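Ticket 1663 -- Sorting cell drops light fabrics over the middle container
Status: Open (waiting on parts)
Opened: 24/04/2019
Site: Bidby, laundry sorting bench
Software: Zirnis control, build 710
Priority: Medium, bumped to High after the second entry

What's going wrong

Hello all, me again! The sorting cell has started letting go of things early. It picks a garment off the table, lifts it nicely, swings over towards the containers and then drops it before the place command has been sent. Sometimes the cloth lands where it was meant to go anyway, so we missed this for a good while. The log said "placed", the cloth was in the basket, everyone was happy. Then a pillowcase ended up half in and half out, hooked on the rim, and the arm came round for its next move and dragged the lot sideways. No harm done, but that's the bit that made me open a ticket.

Dark and heavy things seem fine. It's the thin, pale stuff that goes, and anything with frills or puckers is the worst of the lot.

Error code when it does bother to report one is 338, "grip state mismatch". Mostly it doesn't.

What I tried first

Restarted the controller. Restarted it again with the air off (I know, I know, but it cured the last one). Cleaned the finger pads with a lint-free cloth and got a surprising amount of fluff off them. That gave me a good run of clean picks and I nearly closed the ticket there and then -- glad I didn't, as it was back after lunch.

Next I swapped the pads for the spare set from the Sydorenko kit. Same again. I put the old ones back so we'd only be changing one thing at a time.

Lighting was my next guess, because the table has a bit of a shine to it and the ceiling lights show up in it as long pale streaks. I thought the vision might be losing the edge of a white cloth against all that. Turned the exposure down a notch, and the pick points looked tidier on screen, but the drops carried on just the same.

Slow run with the hold test

For this one I set the speed right down and told the cell to pause with the cloth up over the wire basket before doing anything else. Plastic bin on the left, basket in the middle, stripy fabric bin on the right, same order as always. I left the clothes that were already in the bin and basket where they were, so the heights would be what the cell normally has to deal with.

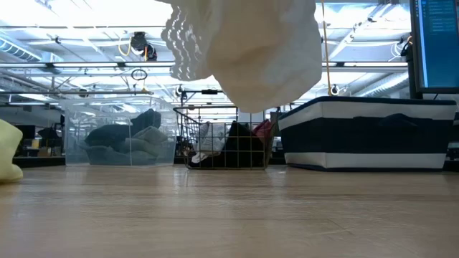

What the hold test told us

Out of ten holds on thin fabric, 7 let go before the pause timer ran out. On the thick stuff I didn't get a single one. I watched the grip pressure during the bad ones and it sags slowly for a bit and then goes all at once, so I'm now fairly sure this is air and not vision. Sorry to the vision people for the message I sent you earlier!

I also had a listen round the fittings with everything else in the cell switched off. There's a faint hiss at the elbow joint when the arm is stretched out over the middle container, and it goes away when the arm is tucked in. My guess is the line is getting pulled at full reach. A thick towel gives the fingers plenty to bite on even with poor pressure, and a flimsy bit of cotton doesn't.

The safety side

This is why I've bumped it up. With the pressure falling away like that, the controller ought to stop and shout. It doesn't, because the low-pressure alarm was switched off in the Nisville settings file we copied over when the cell was set up. I've switched it back on. It will trip a lot until the line is sorted -- please don't switch it off again to get through a batch! If it trips, stop the cell, clear the table by hand with the gate open and the air isolated, then reset.

Where we are now

Running at half speed, heavy items only. Thin and frilly things are being sorted by hand for now. A new air line and elbow fitting are on order, and I've asked for a slightly longer length so there's some slack at full reach. They should be here in early May.

Once they're in I'll repeat the same hold test with the same containers in the same places and put the numbers on this ticket. If anyone has seen code 338 on a different cell, please add a note with the build number, even if it went away by itself.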